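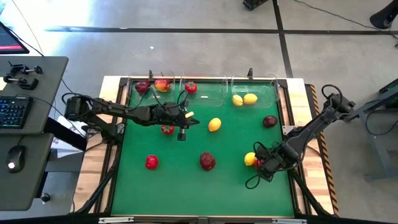
*Plums, apples, strawberries and lemons.*

I kept a list of what I spent on fruit this year. It started in May, when the Dellitico near us closed and I had to shop at the market in Skosstead.

The market is cheaper for apples and plums. Lemons cost the same in both towns, 50 cents each, and I stopped comparing them. Strawberries were the problem. I bought them out of season more often than I meant to – usually on the way home, when I was hungry.

The bus to Skosstead is $4 round trip, so a small bag of fruit doesn't pay for the ride. I go every second week now and freeze the plums, cut in half, with the pits out. They keep fine for oatmeal and cake.

Next year I want to try the farm stand at Ondivcombe, which opens in May and only takes cash.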